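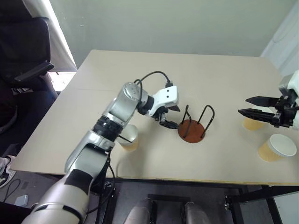 Skaltisby has finished the first block of recordings for Dedix, its program to train a two-armed robot on household handling tasks from human-guided examples. The block contains 445 recordings of one task, placing paper cups on a small rack. Of these, 400 were accepted for training. The remaining 45 were set aside after review. The rack is a round reddish-brown wooden base with two bent black wire loops standing on it, and each loop works as a post for a cup. The task was picked because it is short, needs both arms, and can be reset by hand in a few seconds.

The work is being done at the company's Sutherland site, at a single table. An operator guides the two arms through the whole task while joint positions, gripper openings and camera images are logged together. The operator then marks the recording as complete or failed, the table is reset, and the next one starts. There is no scripted motion in the set. Every path the arms take was chosen by an operator at the time of recording.

A recording of the cup task has a median length of 40 seconds. Anything that ran past twice that length was sent to review without exception, on the grounds that long recordings tend to contain pauses in which neither arm moves. Pauses are a known problem for this type of training. A model that sees many still moments at one point in a task will often learn to stop there, and may not start again.

Review was carried out with Danix, Skaltisby's in-house labeling tool. Danix plays the camera streams next to a plot of the gripper openings and lets the reviewer trim the start and end of each recording. It also allows a recording to be split into stages. For the cup task the stages are approach, grasp, carry, align, lower and release. Stage labels are kept in a separate file, so that training can be run with or without them.

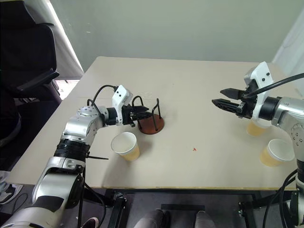

The most common cause of rejection was a bad release. A paper cup has little weight, and if one finger leaves the wall of the cup before the other, the cup moves with the finger that is still touching it. In the rejected recordings the cup either came off the loop or pulled the rack along the table. Recordings in which the operator noticed the problem and corrected it were kept, provided that the cup ended up on the loop. According to the project notes, 7 recordings of this kind are in the accepted set, and more are wanted.

The second cause was grip force. The fingers can crush a paper rim without any warning in the joint data, and a crushed cup changes shape for every recording that follows. Operators were told to replace a cup as soon as the rim showed a fold. In the early recordings this was not done reliably, and a run of them had to be dropped for that reason.

Camera data caused fewer problems than expected. The main view is from the head of the robot, looking down at the table, and the arms often block part of it. A cup can be partly hidden behind one arm while the other arm is working. Skaltisby considered adding a fixed camera on the far side of the table and decided against it for this block. The reasoning given is that the robot will not have such a camera in use, and a model trained with one would have to be trained again without it.

Lighting was left as it was. Recordings were made at different hours, and shadows on the tabletop differ from one session to the next. The project notes treat this as useful variation and ask only that the session time be logged. Starting positions were varied on purpose. The rack was moved and turned between recordings, and the cups were put down in new places at each reset. Positions close to the front edge of the table were used less often, as the arms have to fold back sharply to reach them.

Which arm picks up which cup was left to the operator. This produced an uneven split, with the right arm doing the larger share of the carrying. The next block will set a target for each arm before recording begins. A first training run on part of the data showed the effect clearly: the model tried to reach across the table with the right arm for cups that the left arm could have taken with a shorter move. Skaltisby has not published a success rate from that run and says the test was too small to report.

Work on the second block is scheduled to start later in October. It will use the same table and the same arms. Two changes to the procedure are planned. Operators will record a set of deliberate corrections, beginning with the cup already badly placed, and review in Danix will be done on the same day as recording so that faults in the setup are caught before they spread through a session.

The company also plans to shorten the file format. Each recording currently stores the full camera streams together with the trimmed copies, and storage at the Sutherland site is filling faster than planned. Under the new scheme the untrimmed streams will be deleted once a recording has passed review. Rejected recordings will be kept whole, as they are being used to test an automatic check for bad releases.

Skaltisby has not decided whether the Dedix data will be made available outside the company. A short technical note on the recording procedure, including the stage definitions and the review rules, is to be posted on the project page when the second block is complete.

Posted Oct 12, 2025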